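Cesta de alambre Wan con balda intermedia

Ref. 2632 - Givwood, colección Orden de casa

Blanca, rectangular, abierta por arriba y con dos alturas útiles en la misma huella sobre la mesa. La Wan es una de esas piezas que metimos en el catálogo casi de prueba y que hemos acabado poniendo en nuestras propias cocinas, en el recibidor, en el cuarto de la plancha... La estructura es de varilla metálica fina formando cuadrícula, con una base blanca abajo y una balda blanca a media altura que va de lado a lado. Dicho así parece poca cosa, pero quien haya vivido con una cesta profunda sabe lo que pasa: lo que entra primero no vuelve a salir hasta la siguiente mudanza.

Con la balda puesta, lo de uso diario se queda arriba, a mano, y abajo va lo que se coge de vez en cuando. Como los lados son de rejilla, se ve lo que hay en los dos pisos sin levantar nada. Nos encanta justo por eso, y también porque el alambre blanco pesa muy poco a la vista: encima de un mueble de madera o de una superficie de color claro casi desaparece y lo que destaca es lo que metes dentro.

Para qué la usamos

En la cocina funciona de maravilla junto a la zona del desayuno. Arriba, las servilletas, el azucarero y los botes pequeños; abajo, los boles. Los boles medianos caben boca abajo o boca arriba según la altura que tengan (conviene medir antes el más alto, que siempre hay uno que se sale de la serie). En el recibidor, gorras y guantes en el piso de abajo, y llaves, correo y gafas en la balda. Y en el escritorio, carpetas finas tumbadas abajo y lo menudo arriba - aquí recomendamos un tapete o un par de cajitas de la serie Pokau, que encajan bien en el nivel superior y evitan que los lápices rueden.

También va muy bien para la mesa de costura. Los ovillos respiran, no cogen polvo en el fondo de una bolsa, y las telas dobladas quedan planas encima de la balda.

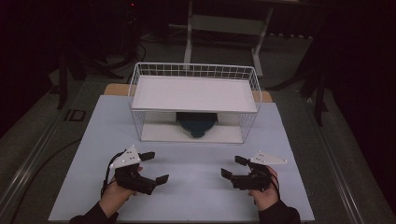
Manuela Rizzi nos escribió que la tiene en la encimera desde diciembre y que el piso de abajo se le ha convertido en el sitio de las tapas de los táperes, que antes vivían repartidas por tres cajones. Su única pega es que al principio cargaba demasiado la parte de arriba y le costaba meter la mano por debajo. Ahora deja libre el lado que mira hacia ella y dice que no piensa devolverla al armario.

Le damos la razón en lo de no llenarla hasta el borde. La Wan luce y trabaja mejor con un poco de aire, sobre todo en el nivel inferior, donde hay que poder entrar con la mano y sacar una pieza sin arrastrar las demás. Si lo que quieres guardar son cosas redondas y con cúpula (boles, tapas altas, gorras con la visera rígida), mételas primero y coloca la balda después. Si son cosas planas, da igual el orden.

Cómo se coloca la balda

Viene suelta dentro de la caja, protegida con cartón. Se introduce inclinada, se baja hasta media altura y se apoya; no lleva tornillos ni hace falta ninguna herramienta. Presiona un poco en las cuatro esquinas hasta notar que asienta. Para quitarla, empuja desde abajo por el centro y sácala otra vez en diagonal. La primera vez va algo justa, luego coge el truco una misma.

Sin balda la cesta sirve igual, como cesta honda de toda la vida, y hay clientes que la alternan según la temporada.

Limpieza y cuidado

Un paño húmedo con jabón suave, por dentro y por fuera, y a secar bien antes de volver a cargarla. En las uniones de la cuadrícula se va acumulando algo de polvo con los meses: un cepillo de dientes viejo lo saca en un momento. No uses estropajo metálico ni productos con lejía, que se comen el acabado blanco. No es apta para lavavajillas.

Si la vas a tener sobre madera barnizada, pide los topes adhesivos al hacer el pedido. Son gratis, vienen dos tiras y se recortan a medida.

Datos del producto

Nombre: Wan con balda intermedia
Referencia: 2632
Color: blanco
Estructura: varilla metálica en cuadrícula
Niveles: 2 (base y balda)
Parte superior: abierta
Peso de la cesta vacía: 800 g
Montaje: sin herramientas
Uso: interior

Combina con

Cajitas Pokau, para dividir la balda superior.
Tapete Tella, en gris o crudo, cortado a la medida de la base. Amortigua el ruido de la loza y evita que las piezas pequeñas se deslicen.

Preguntas sobre medidas o disponibilidad: Samuele Pace atiende el correo de la tienda y suele contestar en el día. Si dudas entre la Wan y nuestra cesta sin balda, cuéntale qué vas a guardar, a ser posible con la altura de la pieza más grande. Cambios y devoluciones con la caja original, incluido el cartón de la balda.

Ficha revisada en agosto de 2025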